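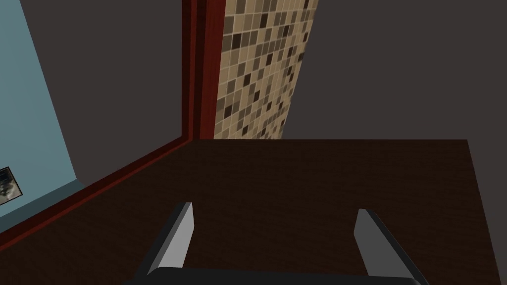 # Can it wipe the counter yet? Kitchen chores, simulated

I've been hooked on household robots ever since the first clumsy towel-folding clips started going around, and this gallery is my attempt to keep up with the kitchen end of it. Everything on this page comes from simulated kitchens, where a practice run costs a bit of computer time and a dropped plate costs nothing at all. I love this stuff! You can leave a batch going on Saturday night and have 80 attempts to look through with your coffee.

The short version, before you scroll: machines are getting good at single chores in a kitchen they know, and they're still pretty shaky once you move them next door. My own test list has 4 chores on it - clear the counter, wipe it, open a cabinet, put one thing away - and I run each of them in two made-up kitchens I call Ulville and Gruton. Ulville is the easy one, with lots of open space. Gruton has narrow corners and too many doors, and I'm very fond of it.

## Counters

Wiping is the chore everybody asks me about, and I get why. A flat surface looks like the simplest job in the house. Covering the middle is easy enough, and even my oldest control program (Plurix, now on its third rewrite) manages that. The back edge is harder. The arm has to reach a long way, keep a light, even push, and stop before it bumps the wall. People do that by feel while talking to somebody in the other room.

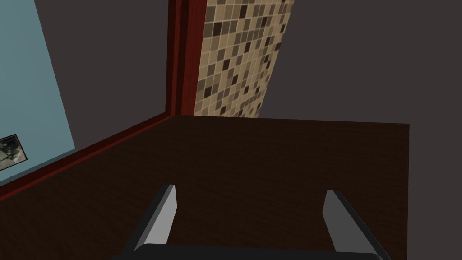
**Could a robot take over wiping down my kitchen every evening?**

Parts of it, on a good day. A clear, flat counter that the machine has practiced on is within reach now, but crumbs in the corners, a sticky spot or a mug left out will still trip up most of what I've tried. I'd plan on doing the last pass yourself for a while yet.

What surprised me most is how much of the work is deciding. Is that a stain or part of the wood grain? Does the cutting board get lifted or wiped around? I spent a whole February on the cutting board question and came away with a lot more respect for anyone who has ever cleaned a restaurant kitchen at closing time.

## Doors and handles

Then there are the cabinets, my favorite part of the whole project. Opening one sounds like a single move and it's really a string of small ones: line up, get the fingers on either side of the handle, close, pull, and keep pulling along the curve the door wants to follow. Get the curve wrong and the grip slides right off.

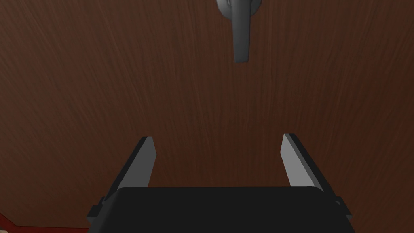 My last long batch was 196 door attempts split between the two kitchens, and I watched nearly all of them (yes, really - it's oddly relaxing). The misses mostly came early, during the lining up. Once the fingers had a decent hold, the pull tended to go fine, even in Gruton. So I've stopped fussing with the pulling part and put my time into the approach, with a slower last stretch and a second look before the fingers close.

I also borrowed an idea from a set of notes called Seppälä, which I pass around with a few other hobbyists: if the first grab misses, back all the way off and start over. Small corrections up close seem to make things worse. It adds 20 seconds or so to a bad attempt, and I'll happily take that over a robot scrabbling at a door.

Putting things away gets its own page when I have more to show. Cups are coming along nicely. Bowls inside other bowls are a mess, and lids are still beyond me.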